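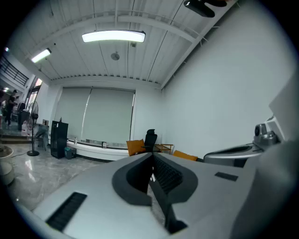 Ticket 109 – Buzzing ceiling light and stuck blind, big room at Zultcombe
Status: open
Category: lighting / windows

Hello again, me with the lights again, sorry! The long light in the middle of the ceiling has started buzzing. It isn't loud, but once you've noticed it you can't un-notice it, and it's worst first thing in the morning. The light itself comes on fine, no flicker that I can see.

What I've tried so far: off at the wall and back on (buzz comes straight back), leaving it off over lunch (quiet for a bit, then the buzz again), and standing under the smaller light to see if that one does it too. It doesn't. I haven't been up a ladder and I'm not going to – that metal ceiling is a good way up.

The other thing is the blinds. They're the grey-green roller ones, and one of them won't go up by itself any more. I pull, it clicks, it drops back down. So we've been leaving them down and having the lights on all day, buzz included.
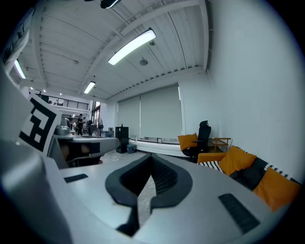 Reply from Dudek: thanks for this, could be the driver in the fitting working loose against the ribbed ceiling panels. Could you switch everything else in the room off and tell us if the buzz changes? Please stop pulling the blind, the spring is probably worn. Ticket 108 was the same thing in another room and needed a new one.

Right, done that. Everything off except the long light, and the buzz is exactly the same, so I think it's the fitting. I've stopped pulling the blind too (mostly).

I also tried listening from different spots, and it's quieter down by the orange sofa than it is in the middle of the room.

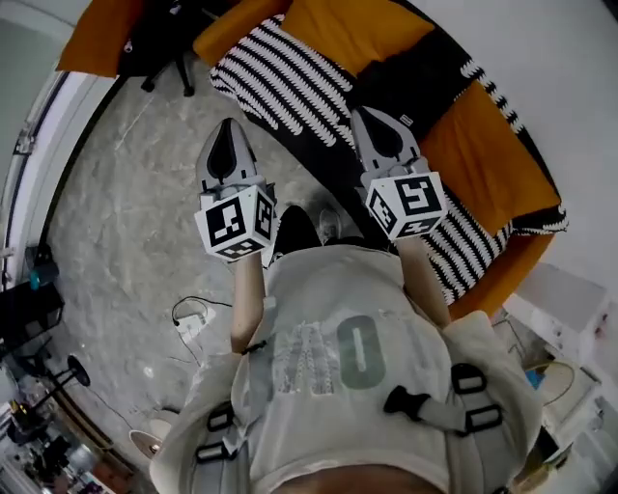 Whoever comes out can have the room from 2 in the afternoon. The sofa can be pushed back if the ladder needs to go there, and the blanket can go anywhere. If you're ordering a spring, could you check whether Drosano still do that blind? I'd rather have the pair matching.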